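Last updated: August 25, 2022
Filed under: Home diary
2 min read

Laundry, second load

Up early and had the first load done before breakfast. Shirts and towels mostly, and the gray sweater that should have gone in by itself. Read the Varnville paper while the second load ran. The water bill is in there with the coupons for some reason. It came to 127 dollars.

After lunch I started on the hangers. Half of them are bent from the move and the rest have been on the closet floor since January. I'm keeping the wire ones for shirts. The light blue one is fine, and the green basket will do for whatever comes off the line. 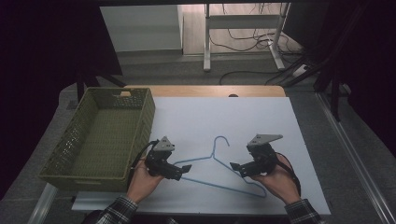

Evening

Khalil Chidiac called at six about the drive to Flastine. He wants to leave before seven and stop once. I said fine. He still has my iron and says he'll bring it.

Put the shirts away by color, then gave up and put them away by sleeve. Two need buttons. Soup for dinner, the end of the bread. Tomorrow: sheets, post office, call Ghoneim's about the dryer belt.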